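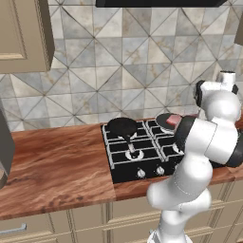 12 July 2022

Sourdough crackers, batch 4. Writing this up while the taste is still with me, which may be a while.

Changed two things at once again, against my own advice from May. Swapped the rye for the Skurkberg whole spelt, and rested the dough overnight in the cold instead of three hours on the bench. So if batch 4 is better than batch 3, I will have no idea who to thank.

Dough after the rest: stiff, a bit sulky, tore twice at the edges while rolling. Sabina Vlček says spelt does this if you bully it. I had bullied it. Let it sit under a towel and it rolled out fine on the second try, thin enough to read the Satar invoice through (overdue, noted).

Docked half the sheet with a fork and left the other half alone. The undocked half puffed up into one large pillow, handsome and no use to anybody. Baked 12 minutes, turned the tray, then a few more until the edges colored. The thermometer in the back corner says 152 C. The dial says something more optimistic. I believe the thermometer.
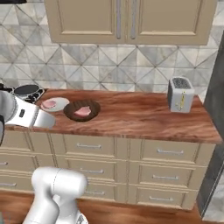
Salt on top still falls off. Tried a light brush of oil first, then water on the other half. Water held better, oil tasted better, and I am not prepared to choose. Next time maybe brine, brushed on thin. Sabina wants caraway. Sabina always wants caraway.

Storage: one lot in the Gakico tin, one in a paper bag. Will check both tomorrow, assuming the people who walk past the paper bag leave me a sample.

To do:

- batch 5: spelt again, cold rest again, change ONLY the salt
- ask Owusu if they still carry the coarse sesame
- find the good rolling pin — it was in the drawer with the scale and now neither of them is
- pay Satar

Batch 3 leftovers have gone soft in the middle. Crumbled them into soup, where they did better than they ever did as crackers.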